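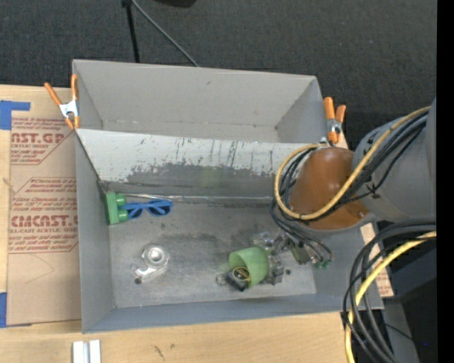 Kirora Square-Toe Ankle Boots: Four Months In

I bought these boots in the sale at Drutgate, the little shoe shop in Grirndale that still measures your feet if you ask nicely. I went in for black tights. You know how that goes.

The Kiroras were on the bottom shelf in a color the box calls "tobacco," and I'd call it a strong cup of tea with a splash of milk. Square toe, stacked heel just under two inches, zipper on the inside of the ankle. They were 200 dollars, marked down from a number I didn't want to think about, and I wore them out of the store with my sneakers in the bag (and no tights, as I found out when I got home).

Fit first, because that's what everyone emails me about. I'm normally an eight and a half with a wide forefoot, and pointed shoes and I have been on bad terms since college. The square toe is so roomy! I can spread my toes out flat inside. The heel cup is a bit generous though, and for the first couple of weeks I was slipping on stairs. A thin insole fixed most of it. If you've got narrow feet I'd go down half a size, or at least try them on with the socks you plan to wear.

The leather is better than I expected at this price. It was stiff across the top for maybe ten wears and then it gave in pretty much overnight. There's a crease now on the left boot that runs right across the vamp and a smaller one on the right, and I like them both. What I don't like is how fast the toe corners scuff. A square toe has two corners, and I seem to kick every curb with at least one of them. I've been using Mahmoud neutral cream on them and it hides the damage pretty well for a week or so. Don't use too much or you get a shiny patch on a matte boot.

My sister-in-law Lucinda Strickland borrowed them for a wedding in July, outdoors, on grass. She loved them. The heel is chunky enough that she never once sank in, and she danced until midnight while everyone in stilettos was barefoot by the cake. Her husband Clyde said they looked like something a pilgrim would wear. Clyde owns one pair of loafers and has had them resoled twice, so I take his views on footwear with some salt – but I did look it up, and the square toe goes back a good deal further than the pilgrims. The really wide ones were a Tudor thing. So, wrong century, Clyde.

Now the complaints. The zipper pull is tiny. With gloves on, or wet hands, forget it, so I've looped a bit of waxed cord through mine. The sole is smooth rubber with hardly any tread, and I had one very undignified moment on a tiled floor outside the post office. I've since had a thin grip sole added and I wish I'd done it on day one. Also they squeak. Only the right one, only when I've been sitting down for a while. I've tried talcum powder under the insole, which helped for an afternoon.

With jeans they're best under a straight leg that just touches the top of the foot. I thought they'd be awful with skirts and they're fine, as long as the skirt is long – anything at the knee makes my legs look like they end in two bricks. Wide pants are good too, though you lose most of the boot under there and only the toe peeks out.

Would I buy them again at full price? Probably not, I'd wait for the sale again. They also come in black and a dark green that was sold out in my size, and I've asked Drutgate to call me if a pair of the green turns up.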